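Kitchen swap news – December

Quick one this time, the oven is on and I have 9 loaves to get out before pickup. Sorry in advance for spelling.

First thing. The winter swap is at Kinyua Hall again, same side door, same steep ramp. Doors at 2, tables cleared by late afternoon. Bring whatever you made, grew, pickled or gave up on. Labels please!! Last winter we had a jar of something brown that went home with three different people and came back each time. Name of the food, what's in it, when you made it. Masking tape is fine.

Nuts go on the far table by the radiator. All nuts, even "just a bit of almond."

Jars – we have 191 in the closet and they are mostly the wrong size. Small ones wanted, with lids that fit. Pickle lids that still smell of pickle, no thank you. If you borrowed a box of the big ones in the fall and don't need them, keep them. Really. Keep them.

Sourdough people: Ratih Rondonuwu is splitting her starter again and will have little tubs of it from the start. It is over twenty years old and very lively, so loosen the lid in the car. She says feed it the same night, rye if you've got it, plain flour if not. She's also after a bigger dutch oven, to borrow not buy, for the holidays.

Marmalade was a mixed bag this year. Mine didn't set. I boiled it again and then it set so hard I bent a spoon. Harriet Okafor's came out lovely as usual and she has finally written the recipe down, so copies by the door. Short version – slice thin, soak overnight with the pips tied up in cloth, don't rush the first simmer, sugar only goes in when the peel squashes between your fingers. She uses a cold saucer to test. I will be using a cold saucer from now on.

Tables next. Need 7 folding ones, have most of them. The wobbly one is retired, so if you can lend a card table drop a note in the Grustedent Street mailbox.

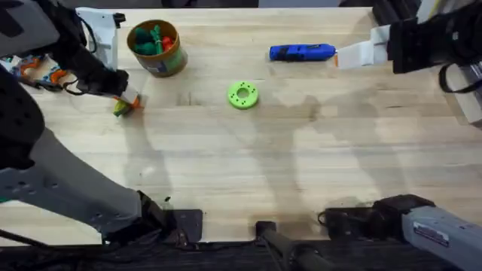 Butcher-block style tabletop, light wood.

On the subject of wood, a few of you asked about oiling boards and counters before the holiday cooking starts. Food grade mineral oil, soft cloth, go with the grain, leave it overnight and wipe off what's left. Do the ends of the board too, they drink it up. Salt and half a lemon for onion smell, rinse, stand it on edge to dry. Never the dishwasher, I have split two that way and one was a wedding present.

Parking is behind the hall, not in front of the dentist. Timer's going. See you there, bring bags!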